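Workshop tips: picking gripper fingers for CPU work

Swapping a processor is my favorite test for a new gripper, and I've been at it since May with two sets of fingers, the Jurnlow and the Orkivix. What a difference the tip shape makes!

Start with the narrower tips. The Jurnlow fingers are slim enough to come down between the memory slots, and I love how little they hide from the wrist camera.

Lay the tower flat and bolt your fixture plate down first. Mine shifted on run 42 and I had to teach every point over again.

Raise the load frame all the way before you send the arm in. Half open, it catches a finger every time.

Dim the lamp if the lid washes out on the wrist view. Tilting the camera a little helps too.

Keep a second camera off to the side (mine runs through a Partanen controller). You'll spot a cable in the way long before the wrist view shows it. 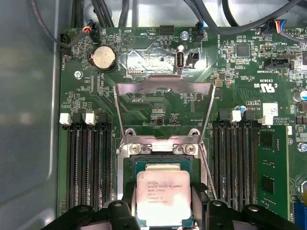
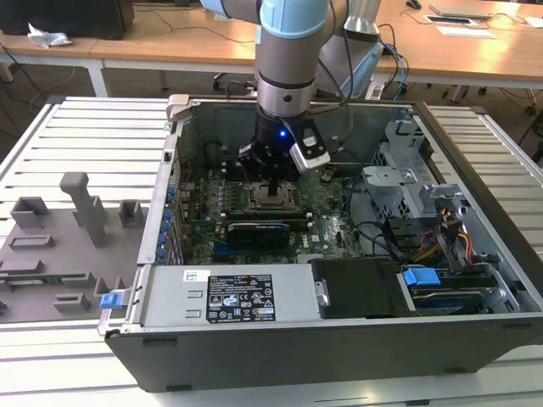
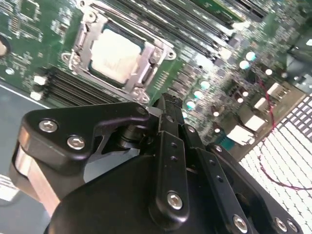

Gripper trials at the CPU socket. Side camera in the middle, wrist views first and last.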